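Gourlay tracker
Queue: perception and timing
Ticket 218
Title: Left and right gripper streams drift apart during long takes
Component: Clatelitz (recorder), Grarnance (pose tracking)
Status: Open, workaround in place
Severity: Annoying

What I'm seeing

Right, so I've been putting this one off because I wanted to be sure it wasn't me. When I record a two-handed take with Clatelitz, the left and right gripper streams start out lined up and then slowly come apart. Short takes are fine. On anything long, the right hand is visibly behind by the time I stop, and when the take goes through Grarnance afterwards the two hands disagree about when a shared object was touched. The poses themselves look lovely, it's just that one of them belongs to a slightly earlier moment than the other.

The worst take so far was 177 ms out at the end. That's plenty to make a policy think the right hand closes on thin air and then drags a box along by magic.

How to make it happen

Start Clatelitz with both grippers plugged in and the default profile. Tap the finger tips together once so there's a clear mark in both streams. Do whatever task you like for a good long while, tap again, stop. Open the take in the viewer, line up the first tap and look at the second one. I get it every time on the default profile, and never with the head camera switched off (more on that further down, it's a clue but it took me ages to see it).

Log

First go. I assumed the hub. Everyone assumes the hub! Swapped the left and right leads over at the computer end, and the lag stayed with the right hand. Swapped the leads at the gripper end too, same story. Put it all back as it was and made a cup of tea.
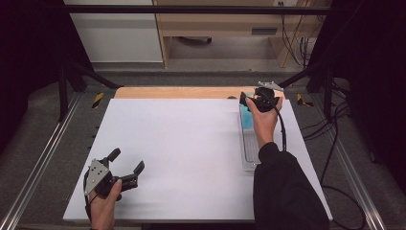
Clatelitz stamps a frame when it reaches the queue and not when the sensor grabs it, which I'd forgotten until I went back into the code. That's harmless as long as every queue empties at the same rate. To check, I needed a moment where one hand is doing something obvious and the other isn't, so I went for the clear plastic container with the light blue thing inside. With the right fingers closed on the end of it and the left ones spread open over the board, the finger widths ought to be about as different as they get, and there's no arguing over which stream is which. I then scrubbed through in the viewer with the head view next to both width plots. Head view and left plot agreed. The right plot was late, and later still each time I did another grab. So it's a growing lag and not a fixed offset, and my old trick of shifting the whole right stream by a constant was only ever going to fix one end of the take.

Second go. Turned on queue logging (it's debug_queues in the profile, and it isn't in the docs, sorry, I'll add it). The left queue sits nearly empty for the whole take. The right queue fills up bit by bit until it hits its limit of 400 frames, and after that it drops the oldest ones without a word. No warning, no counter, nothing in the take header. I think the silent dropping should be its own ticket, but I'm leaving it here until somebody tells me off.

Third go. Why only the right? Because the right gripper and the head camera share a worker thread. The default profile has 2 workers, and it hands streams out in the order they're listed: left to the first, right to the second, and then the head camera gets lumped in with the right. Head frames are big and slow to compress, so the right stream waits its turn behind them. Switch the head camera off and the lag goes away, exactly as you'd expect once you know.

I moved the head camera to a worker of its own and ran the long take again. Both taps lined up in the viewer. I'd like to say I was calm about it – I was not.

Fourth go, on a Sunday, when I should have been doing something else. I wanted to know if Grarnance was adding any delay of its own, so I set up something with a hard, flat shape for it to hold on to and ran it from the left gripper's camera. 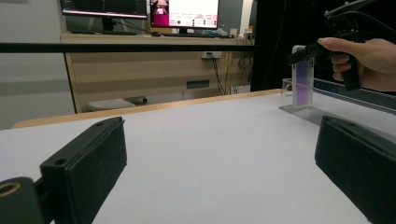 Issue 218, page 2

A phone standing up in a clear acrylic stand makes a decent target, though the back of it is shiny and Grarnance did lose a few corners when the reflections moved. I had one gripper's camera looking across the table and worked the other gripper over by the phone, which meant its jaws showed up in the first one's view. That gives you a second opinion on when the jaws shut, quite apart from the tap trick. With the new profile the two agreed to within a frame all the way through. With the old profile they didn't, and the gap matched the queue log. So Grarnance is off the hook. It's only passing on the times it's given.

Workaround for now

Open your profile, set workers to one more than you have, and pin the head camera to the last one. If you're on Fillix with the small machine and can't spare the extra thread, drop the head camera to half size instead. It isn't as tidy, but the queue stays short.

Please don't try to rescue old takes by stretching the right stream between taps. I tried it, and it looks fine until the point where the queue filled up, after which there are frames missing and you're stretching over holes. Anything where the queue reached its limit should be recorded again.

Still to do

Stamp frames at capture. That's the real fix and I've got half of it on a branch. The driver does hand us a sensor time, we've just been throwing it away.

Make Clatelitz shout when it drops a frame, and write the count into the take header.

Change the default profile so the head camera never shares with a gripper. I'll do this one first, as it's a one-line change and will stop other people losing a week to it.

Leaving this open until the capture stamps are merged. If you see drift with the head camera already on its own worker, please attach your queue log here.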